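Section 4: Setting Up the Home Learning Corner

If you've made it through Section 3 you already have your kid's login, the school's schedule, and a laptop or tablet that turns on. Good. I'm going to walk you through the part that took me the longest, which was getting an actual place and an actual routine going so that my son could sit through a remote class day without either of us melting down.

A quick word on who I am, in case you skipped the front matter (I always skip the front matter). I'm a parent of two, one in second grade and one in preschool, and I put this guide together for the families at Henwood, our elementary school, which goes remote for snow days and for the odd boiler problem. Octavio Huamán, who teaches second grade there, read the whole draft and fixed the bits where I had the teacher's side wrong. Anything still wrong is mine. This version is from 29 Jan 2026, and I'll do another one in April when the snow is gone and I've calmed down.

4.1 Before you start

You will need:

The device, plus its charger
Headphones your child has already agreed to wear
A timer you can see from across the room
The paper packet from school
A basket or box for all of the above
Something to drink, for you

Note: Try the headphones the evening before. I mean on the head, with sound, for ten minutes. My son told me his were great and then pulled them off during the morning greeting and announced to the whole class that they were squeezing his brain.

4.2 Picking the spot

1. Walk around your home with the device turned on and open the Brirkora app (that's the one Henwood uses for classes). Go to Settings, then Connection Check.

2. Stand still for a bit in each place you're considering and look at the number. The app scores the connection out of 100. We got 43 in the kids' bedroom, and that was the end of the bedroom as a classroom. The kitchen did far better, so the kitchen it was.

3. Sit down where your child will sit. Get your head down to their height and look at what they'll be looking at. I found out that from my son's chair you get a perfect view of the neighbor's dog.

4. Check what's behind the chair too, as that's what twenty kids will be studying for the next several hours. Ours was the bathroom door. We turned the table.

5. Plug in the charger and make sure the cord doesn't cross anywhere people walk.

Caution: Don't run the cord under a rug. It can overheat there, and someone small will trip on the lump anyway. If the outlet is too far away, move the table or charge the device fully beforehand.

If you can only offer one end of a table everybody uses, that's fine! Most of us are doing it that way. The trick is in the clearing and the resetting, so read the next part even if you're in a hurry.

4.3 The shared table routine

I fought this for weeks. I kept thinking we needed a desk, and I even priced one (the Hinham flip-top, very cute, and it would have blocked the back door). What we needed was a changeover, the way a school cafeteria turns into a gym.

1. Finish breakfast half an hour before the first class. Set the timer for this, or it won't happen.

2. Have your child carry their own things to the sink. A four-year-old can do it too, slowly.

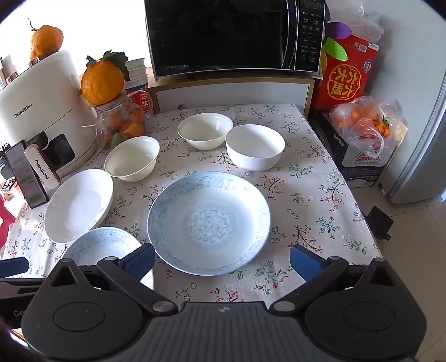 3. Bring out the basket. Your child unpacks it, you don't. Charger first, then headphones, then the packet.

4. Open Brirkora and let it sit on the waiting screen. Check that the sound is coming through the headphones and isn't blasting out of the speaker.

5. Bathroom. Everyone. Even the ones who say they don't have to.

6. At lunch, do the whole thing in reverse. It all goes back in the basket, and the basket goes up on a shelf where a sandwich can't get at it.

Note: The reverse part feels silly on the first day and you'll be tempted to just push the laptop to one side. I did that. Milk got into the keyboard, and the J key has never been the same.

4.4 Setting the sound and camera rules

Mr. Huamán asked me to put this section in bold and underline it, and I don't know how to do that in the newsletter system, so please imagine it.

1. In Brirkora, open Settings, then My Classroom, then Entry Options.

2. Turn on Join Muted. Your child can unmute when called on by tapping the big green circle.

3. Leave Camera on Entry up to your child. The school's rule is that kids may start with the camera off and turn it on after the greeting. Some of them need that minute.

4. Turn off Fun Backgrounds. I know. I was unpopular for a whole afternoon. But with it on, my son spent an entire phonics lesson as a pineapple.

5. Tap Save, then back out to the main screen and go in again to make sure it stuck. On older tablets it sometimes doesn't stick the first time.

Caution: Join Muted only covers the moment of joining. If the connection drops and comes back while your child is unmuted, they may come back unmuted. Say nothing near that table you wouldn't say at a parent-teacher conference. I have a story about this and I'm not telling it.

4.5 The wiggle plan

Younger kids can't sit for the full block, and the teachers don't expect them to. What the teachers would like is for the wiggling to have some shape to it.

1. Sit with your child and agree on two or three places where they can listen from. Ours are the chair, standing behind the chair, and lying on the floor with a pillow.

2. Write or draw them on a card and prop it next to the screen.

3. Let your child move between them whenever they like during listening time. For writing time, it's the chair.

4. If your child goes somewhere that isn't on the card (under the sofa, say), don't haul them out. Sit down near the screen yourself and answer a question out loud, badly. Mine can't stand it when I get things wrong and comes straight back to correct me.

5. If none of this is working after five minutes or so, tap the little cup icon. It tells the teacher your child is taking a break, and it doesn't count as an absence.

Note: The cup icon is the best thing in the whole app and I went a full winter without knowing what it was. I thought it was for snack.

4.6 If there's a younger sibling

There's always a younger sibling. If yours is the kind who plays quietly, skip ahead and enjoy your life.

1. Put out one activity at a time and keep the rest hidden. We use the Henao stacking blocks from the school's lending closet (you can sign out a bag at the front office), plus dough, plus water and a paintbrush on the back step if it's warm enough.

2. Swap the activity when the timer goes, even if they seem happy. If you wait until they're bored it's too late, and they'll be on the big kid's lap waving at the class.

3. Let them wave at the class once. Pick the moment with the teacher - end of the morning greeting works well - and after that the waving is done for the day. This cut our interruptions way down.

4. Save the screen time for the hardest part of the schedule. For us that's math.

Caution: Small blocks and beads stay up high unless you're sitting right there. You will not be sitting right there.

4.7 When things go wrong

The screen freezes but the sound is fine. Leave it alone. It usually catches up within a minute, and rejoining puts you at the back of the waiting room.

The sound goes but the picture is fine. Unplug the headphones and plug them in again. If that doesn't do it, type a note in the chat box and carry on with the packet.

Everything goes. Call the front office and say "packet day." Your child does the paper packet, you sign the last page, and it counts as attendance. There's no need to explain any further than that, and the office would prefer you didn't.

Your child is crying. Close the lid. Really, it's okay. Mr. Huamán says he would much rather get a message at lunch than watch a seven-year-old try to hold it together in a tiny box. Have a snack, read something on the sofa, try again after the break or call it a packet day.

You are crying. Same steps.

4.8 End of day reset

1. Put the device on its charger somewhere that isn't the table.

2. Check the packet for anything marked "bring back" and put it by the front door.

3. Repack the basket. Sharpen the pencils now. I own what feels like 1,000 pencils and at nine in the morning not one of them has a point.

4. Ask your child for one thing from the day that was funny. I used to ask what they learned and got "nothing" every single time. With funny I get ten minutes, and the learning sort of falls out of it.

Section 5 covers turning in assignments, including how to take a picture of a worksheet so the teacher can read it.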